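Tablecloths, stains and storage: quick notes

Updated July 16, 2023 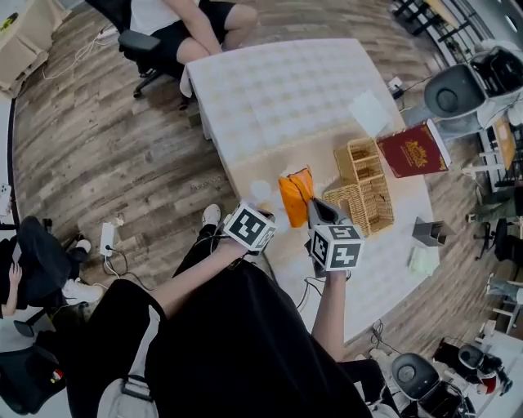

Most cloths get ruined in the wash and not at the table. Too hot, too long, too much in the drum. So, in no particular order, what works at our house.

Before you wash

Shake it outside. Crumbs in the machine turn to paste and the paste goes into the hem. Check the label. No label? Treat it as cotton blend, cool wash, low spin.

Go over both sides for stains in daylight, by a window if you can. Lamp light hides grease. Mark each spot with a safety pin so you can find it again once the cloth is wet — everything looks like a stain when it's wet.

Stains

Red wine. Blot, don't rub. Cold water from the back of the cloth so it pushes out the way it came in. Then a bit of dish soap, leave it 15 minutes, rinse. Repeat if it's still pink. Do not put it in the dryer pink.

Candle wax. Ice cube in a bag, let it go hard, lift off with a butter knife. Paper towel over and under whats left, warm iron, keep moving to a clean bit of towel. Colored candles leave dye behind, that's a separate job (rubbing alcohol on a cotton ball, test a corner first).

Gravy, butter, salad dressing. Cornstarch on top, leave overnight, brush off. Dish soap after. I used Curance powder on a bad one last November and it did fine, but so does the cornstarch and it's cheaper.

Coffee and tea. 2 tablespoons white vinegar in a cup of cold water, dab, rinse. With milk in it, use soap first.

Turmeric, curry, mustard. Soap, rinse, hang it in full sun. It may take a few afternoons. Sun fades dark prints so keep an eye on it.

Ballpoint. Alcohol again. Put an old towel underneath or you will be cleaning the table too.

Washing

Cool or warm, never hot on a print. Half-full drum. A big cloth needs room to move or it wraps around itself and the middle stays dirty. Skip the fabric softener, it leaves a film and then the next spill sits in the film.

Wash it by itself if you can. Zippers snag. Bras snag worse.

Drying and ironing

Line if you have one. Fold over the line at the middle, not pegged by the corners, corners stretch. Take it in while still a little damp and iron straight away, wrong side first.

No time to iron? Put it on the table damp, smooth it out from the middle with your hands, leave it. Fine for a sealed top. Not on bare wood!

Sizing

Measure the table, add the drop on each side. Twice the drop, people forget the second side. Ours is 138 inches long with the overhang and I still bought one too short from Mosora. Went back. For every day a short drop is better, less to catch on knees and less for the dog to pull.

Underneath

A pad or an old flannel sheet. Stops slipping, softens the noise of plates. Cut it smaller than the tabletop so it never shows. Rubbery shelf liner grips well but check it's not sticking to the finish in hot weather.

Storing

Rolling beats folding. Old wrapping paper tubes, covered in plain tissue, cloth around that. If you have to fold, change the fold lines each time or they turn yellow right along teh crease.

No starch before storing, silverfish like it. Never plastic bags for the long term — a pillowcase is better. Napkins go in the same pillowcase as there cloth so you aren't hunting for them with guests at the door.

Past saving?

Cut around the bad part. The good bits make napkins, a drawer liner, a cover for the bread bowl. Last one of mine became 2 aprons and a bag of rags. Hem the napkins or just zigzag the edge. Mine are zigzagged.

Vinyl cloths: wipe, dry, roll. Don't fold, they crack.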